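Sticky notes won't stay on kraft paper bags
Posted in Packing & Storage, 18 October 2021

Bezawit Endale

I sort small parts into flat brown paper bags before they go into storage. Each bag gets a sticky note with the contents and a code, and the bags stay on the table until the batch is complete. After that they are filled, folded at the top and stood in a crate.

The problem is the notes. On the tabletop they hold fine. On the bags they lift at the corners overnight, and by the time the crate is full some of them are lying at the bottom of it. In the last batch of 33 bags I had 9 with no note. Two of those I could identify only by opening them and comparing against the list.

The bags are plain uncoated kraft, no print. The notes are the ordinary pads, pink for bags and yellow for anything that concerns the whole table. I write on them with a ballpoint.
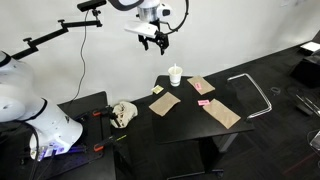
Bags laid out flat, one pink note on the bag at the back right, one on the table above the large bag at the front.

What I have tried so far:

Pressing the note down harder, with the edge of a ruler. It lasts a little longer and then lifts the same way.

Leaving the note on the table next to its bag and moving it over at the end. This works until somebody shifts a bag. The bags lie at angles and a note can easily belong to either neighbor.

Clear tape over the whole note. It holds, but the tape takes the surface of the bag with it when removed, and I reuse the bags.

I would like to keep the notes if possible, as the codes change between batches. Is there a way to make them hold on kraft, or should I be marking the bags some other way? The room is carpeted and heated, if that affects anything. Table is black, so writing on the table surface itself is not an option.

Verbridge

The adhesive on those pads is meant for smooth surfaces. Uncoated kraft has loose fibers on the surface, and the adhesive picks them up. Once it is covered with fiber it has nothing left to grip with. Pressing harder gives you more contact at first and more fiber on the adhesive afterward. A note that has been moved from one bag to another is already partly spent, so never transfer a used one.

The second factor is the bag itself. Flat, it is a reasonable surface. When you fill it the paper bends, the note doesn't follow the bend, and the corners come up. Dry air makes the notes curl as well, so a heated room won't help.

If you want to keep the notes:

Put the note on after filling, on the part of the bag that stays flattest. On a folded bag this is the folded strip at the top.

Turn the note so that the adhesive edge runs along the fold. Fold the top of the bag over once more so that it traps the adhesive edge, and fasten with one small paper clip. The clip does the holding. The adhesive only keeps the note straight while you fold.

Remove the note by opening the fold. The bag is not damaged and can be reused many times.

I would also change the pen. Ballpoint on a pink note is faint from any distance, and in a crate you are reading from above. A fine black felt-tip is easier to read. Write the code in the half of the note that stays outside the fold.

For the stage when the bags are lying flat, write a small number in pencil on the bottom corner of each bag and repeat it on the note. If a note drifts, the number tells you where it goes. Pencil erases from kraft well enough, though you will see a gray smudge after a few batches.

Lemma

just write on the bags with a marker. they cost next to nothing

Drideo

Writing on the bag directly is fine for one use, but she said the bags are reused and the codes change.

I had the same trouble with seed packets and went to tie-on tags. Punch one hole through the folded top, 15 mm below the edge, and loop the string through. The hole stays with the bag, so the next tag goes in the same place. It takes longer per bag than a note. I haven't lost a tag since May.

On the fold-and-clip method: it works, but use clips with a smooth finish. The ridged ones chew up kraft at the fold and the bag tears there first.

Bezawit Endale

Thank you. I tried the extra fold with a clip on 2 bags and both notes have stayed on. I will do the next full batch that way, with the pencil numbers. The tags I will keep for the bags that go into long storage.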